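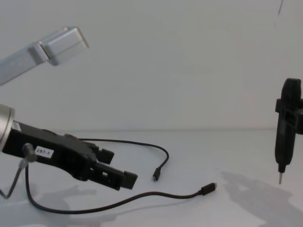
**Chore automation** is the use of robots for household or shop-floor jobs normally done by hand - folding, wiping, sorting, driving screws. Partly solved as of 2023-05-31.

## Shop floor

Powered screwdriving is the strong point. Bit comes down vertical, screw goes in, repeat. Works well when parts are held in a fixture. Cables are harder: they bend, roll and dont stay where they were put. A two-fingered gripper has to find the plug, turn it the right way and line it up with the socket.

The Badawi bench trials (March) logged 3686 plug attempts over 79 shifts. Screws were near enough to routine, plugs still needed a person nearby. Nour Nseir, who ran the trials, put most failures down to the cable pulling the plug off centre.

## Household

Further behind. Floors and lawns aside, few machines are sold for home chores. Hillance showed a laundry folder, around 39 towels an hour, no fitted sheets. Zovberg droped its dishwasher loader before release.

## See also

- Cable handling
- Dendico gripper
- Powered screwdriver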